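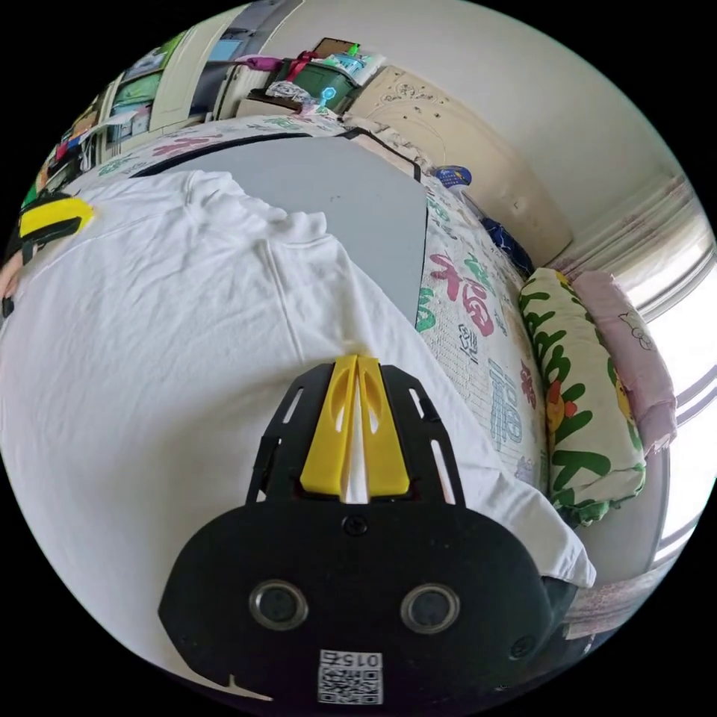

## Good practice for cloth-folding takes with hand-held grippers: what do you reject?

**Zinhle Mathebula**

I am writing the acceptance rules for shirt-folding demonstrations recorded in people's homes with two hand-held grippers. The shirt lies on a light grey board on the bed. Our target is 300 accepted takes per home, and our present rule sheet was written for rigid objects on a table, so much of it does not carry over.

Three points I can't settle:

- Should the bedspread be plain? Some have large printed characters or flowers.
- Must the shirt be flattened before the take starts?
- Does a regrasp count as a fault?

**Ntombi Mthembu**

Taking them in order.

Leave the bedding alone. A policy trained only on plain backgrounds tends to do badly in a real bedroom. What should be fixed is that the working area of the board stays clear of everything except the garment. Pillows and bottles elsewhere on the bed are acceptable.

Do not flatten the shirt fully. Write down two or three permitted starting states (laid out with creases, one sleeve under, heaped) and record which one applies. At Claneck we did not log this on the first 900 takes and had to sort them again by hand.

A regrasp is not a fault if the operator opens the fingers fully, moves, and closes again. Reject a take where:

1. a bare hand touches the cloth after the start signal;
2. either gripper leaves the other's view for more than 8 seconds;
3. the board shifts on the mattress;
4. the label number on a gripper does not match the session sheet.

Item 4 is the most common in my experience. Read the number at the start of each session and again after any break.

**Ayanda Visser**

Agree with most of that. I would add daylight: note whether curtains are open and don't change them mid-session. I've no figures for it.

**Hülya Değirmenci**

Item 3 is too strict for a soft bed. We allow a shift of about a finger's width, otherwise you lose half the session. Also check the finger pads for lint, they slip on thin cotton.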